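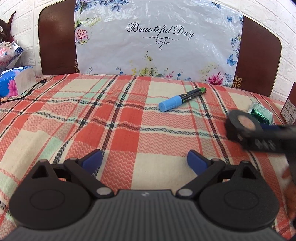 Table with plaid cloth, chair behind it.

November, 17:00 - starch paste, second batch

Wheat starch, 3 parts water to 1 by volume, soaked overnight, cooked in the small double boiler. First batch went lumpy at the thickening point because I stopped stirring to answer the door. Second batch strained clean through the fine sieve.

Test strips: 200 gsm card to book cloth, pressed under the Marchuk weights. Peel is even on the long strips. Short ones lift at the corners, same as Sunita saw on the Irville ledgers. Suspect grain direction - strips were not marked before cutting. Mark them next time.

Brijesh wants 500 ml for the Githam boxes. Remaining jar is in the fridge, labeled, bottom shelf. Discard if it smells sour.

To do: recut short strips with grain, ask Akash for the thinner brush.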